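25 October 2020
Bench notes, Plitley chairs, hide glue

Second batch of glue. The first one smelled like a wet dog with opinions, and I am recording its death mainly so that Bayu stops asking where it went. It went in the trash, double bagged.

Recipe this time: 200 g of the Lau granules, cold water to cover plus a finger. Left it to swell while I knocked apart chair two. The label says to soak for an hour. I gave it 43 minutes, because that is when I ran out of things to knock apart, and the granules were soft all the way through when I squashed one. The last batch sat overnight on the windowsill in full sun the next morning, and I think that is the whole mystery solved.

The Bomineck pot still runs hot. The dial says 140 F and the candy thermometer says closer to 160, so I've been parking the dial just past the W in "WARM" and checking every time I walk by. There's a pencil mark on the dial now. There is also an older pencil mark on the dial, in a different place, from somebody equally confident. If you use the pot, trust the thermometer and ignore both of us.

Chair two: back legs to seat rails, both sides loose. Front stretcher had been glued at some point with yellow glue, then with something clear and rubbery, then with a finishing nail. The nail came out with the small end cutters and took very little wood along. The rubbery stuff rolled off under a thumb. The yellow glue had to be scraped. I used the little card scraper I'd polished up to 2000 grit last week in a fit of ambition, and I can report that it scrapes old glue exactly like a scraper that hasn't been.

Tenons are a hair thin after cleaning. Not thin enough for veneer shims, too thin for comfort. Bayu Osman's advice was to size the end grain with thinned glue, let it tack, and then glue properly. I did the left side his way and the right side my way (glue it and hope). Both went home with a mallet and made the right noise. Masking tape on the underside of the seat says which is which. Please don't peel it off until December, when Mrs. Plitley gets the full set back and we find out who has to buy lunch.

Open time is the real nuisance. The shop was cold this morning and I had maybe a minute before the glue skinned over. For the second side I warmed the rail and the leg with the heat gun on low, moving all the time, and that bought enough time to get the clamps on without swearing. Do the dry fit with the clamps already opened to width. I know this. I wrote it in this same notebook in the spring, underlined, and I still found myself spinning a clamp screw with one hand and holding a chair together with my knee.

Squeeze-out: wiped with a rag wrung out in hot water, then a dry rag. The finish on these is old shellac, so go easy on the water. There's a faint bloom on the left rail where I didn't. It may go by itself. If it doesn't, a rub with alcohol on a barely damp pad, and if that makes it worse, it was like that when it came in.

Pot thickened up by the afternoon. Added hot water a splash at a time, some 200 ml over the day, until it ran off the brush in a string again and stopped dropping in blobs. The rest went into the Trevora jars in the fridge, lids on, labeled GLUE NOT SOUP. It looks a lot like soup. It jelled within the hour, nice and clear, no smell beyond the usual.

Things I still want to try:
- Same soak, but in the fridge, overnight, like a sensible person.
- A pinch of salt to slow the gelling. Urea is supposed to be better, but I'd have to order it and explain the order.
- A test joint in scrap maple, sized and unsized, broken on purpose after a week. Would settle the lunch question without involving Mrs. Plitley's furniture.

Chair three has a split in the crest rail that somebody filled with wax crayon. Good color match, I'll give them that. The wax has to come out before any glue goes near it, so mineral spirits and a toothbrush first, then alcohol, then leave it alone for a day. I'd rather steam the split open a little than pry it. The curve means ordinary clamps will slide right off, so I need to cut a pair of cauls, cork on the inside faces. The bandsaw blade is dull. New one is on the shelf behind the door, still in its coil, waiting for a braver person.

Clamps stay on chair two until tomorrow. Pot is off and unplugged, brush is in the jar of water, rags are rinsed and hanging by the sink. 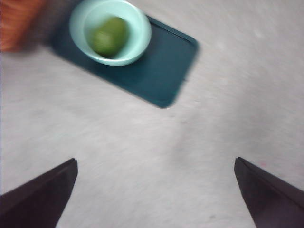
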